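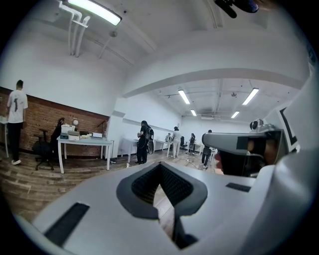
Subject: Re: [oldfloors] Has anyone used Furnlow on a floor that gets real traffic?
Date: Friday, November 27, 2020

Catching up on this after the holiday, so apologies if some of it has been covered. I'm quoting the original post at some length and replying as I go.

> We have 900 square feet of old plank floor in an upstairs
> workroom, last varnished by whoever had the building before
> us. The varnish has gone in the walkways and is fine along
> the walls. The rep from Fletier came out and recommended
> Furnlow, two coats, no sanding back to bare wood. He says
> it bonds to the old finish and that after that you only
> need to refresh the worn spots once a year.

I would want that in writing before I opened a can. An oil finish goes into wood. Old varnish is there to keep things out of wood. Both of those can't be working at the same time, and where the varnish is still sound, along your walls, I'd expect the oil to sit on top and stay tacky until it has collected every hair and crumb in the building. In the walkways it may look great. So you'd end up with the reverse of what you've got now, plus a sticky border.

If the rep means something other than an oil when he says Furnlow, then he should say what it is. The can I looked at calls it a "penetrating conditioner," and I have read that phrase on furniture polish.

> The brochure says that in tests it kept 97 percent of its
> protection after a year of normal use. That seems very good
> compared to what we have been told about other products.

97 percent of what? I wrote to Fletier in August and asked them exactly that. I asked what was measured, on what kind of wood, over what old finish, and what they count as normal use. The answer I got was the same brochure as an attachment. A floor finish doesn't have "protection" in it the way a tank has gas in it. You can measure gloss, or film thickness, or how long a drop of water takes to mark it, and those don't wear down at the same rate. A gloss number can look wonderful on a floor that soaks up coffee.

I don't say they made it up. I say I can't tell what it means, and I notice it is the largest thing on the page.

> The price is $900 for materials and they would include the
> applicator pads. The quote for a full sand and refinish from
> a contractor in Hokholm was a lot more than that.

Of course it was, you're comparing a sand and refinish to a wipe. Ask the contractor in Hokholm what he'd charge to screen the floor (a light abrasion with a mesh disc under a buffer) and put on one coat of whatever is compatible with what's down there. It's a day of work for that size of room if you've cleared it out. My guess is the gap shrinks a lot. And ask whether he'd guarantee his coat over a floor that has already had Furnlow on it. I think you'll find he won't touch it. Oil residue under a film finish is how you get peeling, and he would have to sand the whole thing anyway to get rid of it. So the cheap option today can make the other one more expensive later, and that part isn't in the brochure either.

> We would rather not sand if we can avoid it. The planks have
> been done before and I don't know how much is left.

On this I agree with you completely. Before anybody brings a drum sander up those stairs, find out how thick the boards are. Pull a floor register if you have one, or take off a threshold and look at the end of the planks. If they're tongue and groove, what matters is the wood above the tongue, and if you already see nail heads or little splits along the edges there is not much left to play with. Solid square-edged planks are more forgiving.

Then find out what the old finish is. Pick a spot behind a door and put a few drops of denatured alcohol on it. If it goes soft and gummy it's probably shellac. If nothing happens, try a little lacquer thinner in a different spot, with the window open. If neither one does anything, you most likely have a varnish or a polyurethane. Also check for wax, which people forget: a rag with mineral spirits will come up yellow or brown. Any wax at all and no new coating is going to stick, no matter whose name is on it.

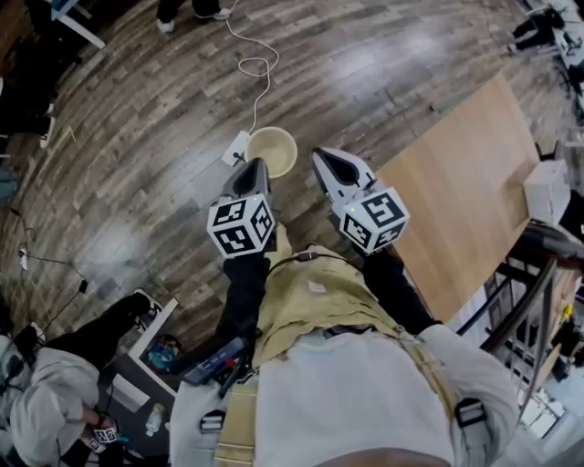 What is the harm in just trying it, asked one subscriber who wrote to me off-list, when the stuff is only going on a workroom floor and the wear is already ugly? A test patch costs next to nothing, the same message went on, and people on this list talk as if every old board belonged in a museum.

Well, yes to the test patch. I'd have done two of them, one in a walkway and one hard up against the wall, and I'd leave them for 4 weeks with normal feet on them before deciding. What I don't go along with is "just a workroom." Those are the floors that get chairs rolled over them and things dragged across them, and grit tracked in all winter. If a finish is going to fail it will fail there first.

As for the museum remark, I have a painted floor in my own back hall and I like it fine. I'm not against new products. I am against paying for one on the strength of a number with no unit.

> Somebody else mentioned Dumitrescu soap finish. Is that a
> serious alternative or is it only for show houses?

It's serious, but it doesn't solve your problem. Soap finishes go on bare wood, and you haven't got bare wood. I used the Dumitrescu flakes on a small scrubbed floor some years ago – maple, no old finish – and it came out pale and pleasant to walk on. It also needed doing again far more often than the package said, and it spotted when a plant pot leaked. I'd do it again in a bedroom. I wouldn't in a room where people work all day.

What I would do with your floor, if it were mine, is clean it properly, run the solvent tests, and assuming it comes out as varnish with no wax, screen it and put one coat of the same type over everything. Mats at the door and felt under the chair legs. It won't look new. The walkways will still be a bit darker than the rest, and anyone who promises you they won't be is selling something.

If you do go with Furnlow after all, please post again next winter and tell us how it held up along the walls. I've seen plenty of posts here from people who had just put it down and were very happy. I have been through the archive looking for one from a year later and haven't found it. If it's there and I missed it, send me the link and I'll read it.

One more thing, for the person who asked about squeaks further up the thread: talcum powder in the joints works for a few weeks and then you have squeaky boards with talcum powder in them. Screws from below, if you can get to the joists. And fix the squeaks before you coat anything.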